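Cuaderno de taller, célula Adeder
2020-03-23

Puesta a punto del gemelo simulado de la célula de mostrador. Sigo con lo que quedó abierto en la entrada anterior: la pinza cierra bien en vacío, pero al agarrar objetos cilíndricos por el cuello aparece vibración en los dedos y el objeto acaba girando sobre su eje. En la célula física no lo vemos. Antes de tocar nada en el controlador real quiero que el modelo se comporte de forma razonable.

Estado de partida: escena Bidgate, rama de cocina, sin cambios locales. Configuración del brazo cargada desde el fichero común. El controlador de pinza es el de Dalisay, con los límites de esfuerzo por defecto.

1. Base del brazo

El anillo de montaje estaba definido como cuerpo libre con una restricción fija contra el pedestal. Funciona, pero el solver reparte error en esa unión y se nota en la muñeca cuando el brazo trabaja recogido. Lo he pasado a soldadura directa en el árbol cinemático. Con esto desaparece la deriva lenta del extremo en reposo. Conviene hacer lo mismo en las demás escenas que heredan de esta; no lo he hecho todavía.

Ojo: al soldar la base se pierde el desplazamiento que tenía la restricción. Hay que copiarlo a mano en la transformada del padre; si no, el brazo arranca hundido en el pedestal y el primer paso de simulación lo expulsa. Me ha pasado en el primer arranque.

2. Colisiones del pedestal

La malla de colisión del pedestal era la visual, sin simplificar. Sustituida por una caja. La cara superior de la caja coincide con la visual, comprobado con la vista de colisiones activada. Los objetos apoyados encima ya no tiemblan.

Queda por revisar la encimera. El contorno en L está resuelto con una única envolvente convexa y eso rellena el ángulo interior. Mientras el brazo trabaje encima del pedestal no afecta, pero cualquier trayectoria que baje por esa zona dará contacto donde no hay material. Partirla en piezas convexas.

3. Pinza

Los dos dedos estaban gobernados por separado, cada uno con su propio regulador. Al cerrar sobre el tapón uno llegaba antes, empujaba la botella y el otro corregía. De ahí el giro. He acoplado los dedos con una restricción de igualdad y he dejado un solo mando de apertura.

Ganancia proporcional del mando: 500. Con valores mayores vuelve la vibración en el instante del contacto. Con valores menores no he seguido probando.

Fricción: el tapón heredaba el material de la botella. Le he asignado uno propio, con fricción torsional distinta de cero. Sin ese término el contacto por puntos no se opone al giro alrededor de la normal, por mucho que se apriete.

Subpasos de contacto: de 3 a 6. El coste por paso sube y en esta máquina se nota, aunque sigue siendo manejable para ensayos sueltos. Para lotes largos habrá que decidir si compensa o si basta con aplicar los subpasos solo durante el cierre.

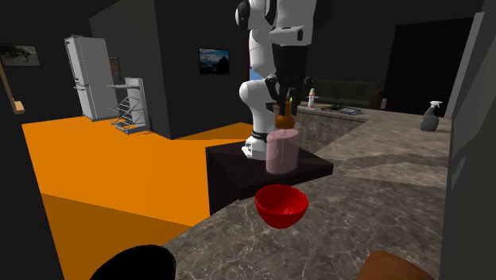
Agarre por el tapón con los dedos acoplados. Botella apoyada en el pedestal, cuenco rojo delante, en la encimera.

La postura del brazo en este ensayo es mala a propósito: muy recogido, con el objeto pegado a la base. Es donde peor se porta la muñeca y donde antes salía el problema. Si el agarre aguanta así, en posturas abiertas debería ir sobrado, pero falta comprobarlo.

Resultados con la configuración nueva, 3 repeticiones desde el mismo estado inicial:

- Cierre sin oscilación visible en la consigna de apertura.
- Fuerza normal estable tras el transitorio, con valores iguales en ambos dedos dentro del ruido del sensor simulado.
- Sin giro apreciable del objeto durante la espera posterior al cierre.
- Ningún aviso de penetración en el registro.

No he ensayado todavía la elevación. El centro de masas de la botella está puesto en el centro geométrico del cuerpo, sin contar el tapón, y la masa es la que venía con el recurso. Con esos datos cualquier conclusión sobre la carga vale poco. Hay que pedir los valores reales o pesar una pieza equivalente en Floltley y corregir el recurso.

4. Calibración de cero

El cero de la pinza en el modelo no coincidía con el del controlador: uno toma como cero los dedos cerrados y el otro los dedos abiertos. Estaba compensado con un cambio de signo dentro del script de ensayo, sin comentar. Lo he quitado de ahí y lo he llevado a la configuración, que es donde debe estar. Los scripts antiguos que llevan el cambio de signo abrirán cuando se les pida cerrar. He dejado una comprobación al arranque que detiene el ensayo si la primera orden de cierre aumenta la apertura.

En la célula física el procedimiento de cero sigue como estaba desde noviembre: homing con la pinza vacía, comprobación visual de dedos paralelos y escritura del valor. No hay que cambiarlo.

5. Mantenimiento de la escena

- Borrados los materiales duplicados que generaba el importador.
- Semilla de colocación de objetos fijada en el fichero de ensayo. Antes dependía de la hora de arranque y no había forma de repetir un fallo.
- Límites articulares revisados contra la ficha del brazo. El del codo estaba más abierto de lo debido; corregido.
- Copia del estado inicial guardada junto al registro del ensayo.

Pendiente

- Partir la colisión de la encimera.
- Masa y centro de masas de la botella, tapón incluido.
- Ensayo de elevación y depósito, primero sobre el propio pedestal.
- Repetir el agarre con el brazo extendido.
- Buscar scripts con el cambio de signo y limpiarlos antes de fusionar la rama.
- Propagar la soldadura de la base al resto de escenas de Bidgate.

La rama queda sin fusionar. Si alguien necesita la escena entretanto, que use la versión anterior y no mezcle ficheros de configuración de las dos, por lo dicho del cero de la pinza.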